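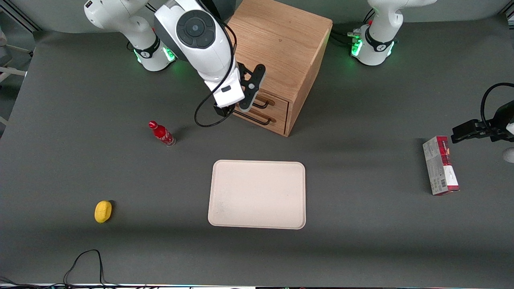

The coach to the Jasside finals left at 9, and the trumpets were still looking for a mouthpiece at ten to. I had it in my blazer pocket. I said it had been under a chair.

There were 20 of us from Bradus High, which was four short of a proper band. Trivora had brought two coaches and a lorry for the drums. We parked next to them and ate our sandwiches with the windows up.

"They've got matching socks," said the girl beside me.

We were on after lunch. The hall held 300 and most of the seats were taken by other schools, waiting their turn and whispering. I played second cornet, so I had 11 bars of rest before I came in. I lost count at seven. The boy next to me tapped his foot against mine on the right beat — hard enough to hurt — and I came in with the rest.

Trivora won. Ots came second with a march I'd never heard before. We got a certificate with the school's name spelt correctly, and our teacher read it out on the coach, twice.

It was dark when we reached the school gates. My dad was parked across the road with his lights on. He asked how it went and I told him my foot hurt.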